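# Chapter 5: How Much Sleep Is Enough?

Most of us can recite a number for sleep. Few can say where it came from.

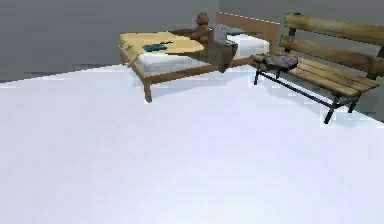
Sleep surveys rest on memory, and memory rounds. Ask people when they went to bed and they give you a neat hour. But a wooden bed against a wall records nothing - getting into one and falling asleep are separate events, and many surveys treat them as one.
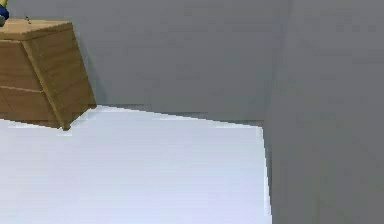

Floor Kuipers objects that a rough figure still beats a guess. Perhaps. The Lilomley survey had 1,037 adults, yet only 82 kept a diary, and its headline quoted the full group. 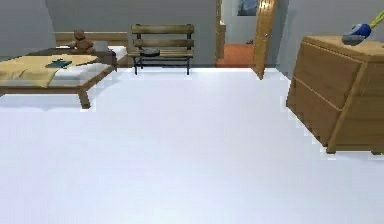 p. 600

Keep that gap in mind as you read. We begin with diaries, then turn to wrist trackers such as the Wala, whose claims deserve the same doubt.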